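February 2, 2020

Learning to like the cold (sort of)

So I have now been swimming outdoors for one whole winter, or as much of a winter as we've had so far, and people keep asking me if I've lost my mind. Fair question! I grew up in a house where the thermostat was a sacred object and a bath could last two hours. I am still that person. I wear socks to bed.

It started in June, when the lake was warm as soup and going in before work felt like being on vacation. I had bought a season pass for the Hamoseck beach, the little one on the east side with the gravel lot, and I was determined to get my money's worth. The pass was 70 dollars and I am cheap. When the leaves turned I just kept going, mostly out of stubbornness, and one morning I looked around and saw that everyone else on the dock was wearing a wool hat in the water. I went home and dug out a wool hat.

The first really cold swim was awful. I want to be clear about that, as every article I had read promised me a rush of joy. I got in up to my waist, said a word I won't type, and got out again. My feet hurt for most of an hour. I sat in the car with the heater on full, eating a cold breakfast burrito, and decided I was done with the whole business. Two days later I was back. I couldn't tell you why.

What helped was slowing down. I had been running in, which sounds brave but makes you gasp like a fish. Now I walk in and breathe out, long and slow, and I stand there until my shoulders come down from my ears. Then I swim along the rope to the first buoy and back. On a bad day I count 100 strokes and call it finished. I never go alone, and I never go past the rope. If you're thinking of trying it, please check with your doctor first, and go with people who have done it before and will yell at you to get out.

My hands are the real trouble. Feet I can handle, but once my fingers go I can't work a zipper or hold a key, and there was one morning when I had to ask a stranger to button my coat (she was very nice about it).
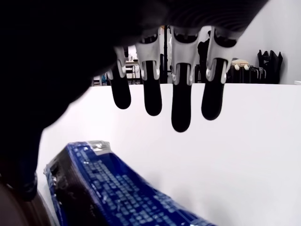
I tried three kinds of gloves. The first pair was thin and filled up with water right away. The second was so thick I felt like I was swimming with oven mitts on. The third pair is a Luletti, which I found on the clearance rack, and they're fine – snug at the wrist, a bit ugly, and they smell like a tire if you forget them in the bag. I forget them in the bag a lot.

The other thing I bought is a big changing robe from Mollah, and I fought that one for weeks. I thought they looked silly. They do look silly! You look like a wizard who got lost on the way to soccer practice. But you can get out of a wet suit and into dry pants under there without flashing the whole parking lot, and after that I stopped caring. I've worn it to the grocery store. I've worn it to take the trash out. My neighbor thought I had bought a dog, for some reason.

Here's my order for getting dressed, after a lot of trial and error. Top half first, always. Dry shirt, sweater, hat, then robe over the lot, then worry about pants. Loose pants only. No jeans, no tights, no laces. I lay everything out on the seat beforehand in the order I'll need it, and the thermos goes last with the lid already loosened. Ginger tea with too much honey.

Has it changed my life? Eh. I sleep better on swim days and I'm less of a grump before lunch. I still get colds. What I do love is the quiet out there, when the mist is sitting on the water and all you can hear is geese complaining on the far bank. I've lived 15 minutes from that lake for years and hardly ever saw it before noon.

Next month I want to try to get to the second buoy, if the ice stays away from the rope. And I need a new bag, as the old one has officially become a swamp. If anyone has a good one that drains at the bottom, leave me a comment!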